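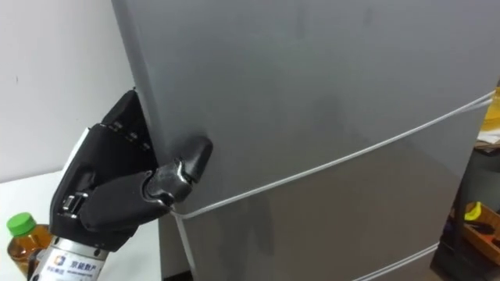

Milagros reckons I should start with the bad news and get it over with, so: the second language helper has gone home to her village for the harvest and we won't see her before September. That leaves me with Isla and a very patient neighbour for the Bandari lessons.

Now the better bits! We've got 143 families on the clinic flight list, up from 137 when I last wrote, and the pastors in the upper valley have finally agreed who radios in the weather (it took 2 long meetings and a lot of sweet potato). Hadi is running the literacy class on his own now. He changed the order of the primer without asking me, and I was a bit put out, but the older women are reading whole pages, so I've kept quiet.

Money next. Your gift covered the fuel drums and the freight to Dasuvach, with around 900 left over. I'd like to put that towards reprinting the health booklets, if you're happy – the last lot got passed about until the covers fell off. Rania has the receipts and will send them on separately.

Still waiting on the visa office for Tainá. Please do pray for that one, and write when you can, even if it's only a line or two.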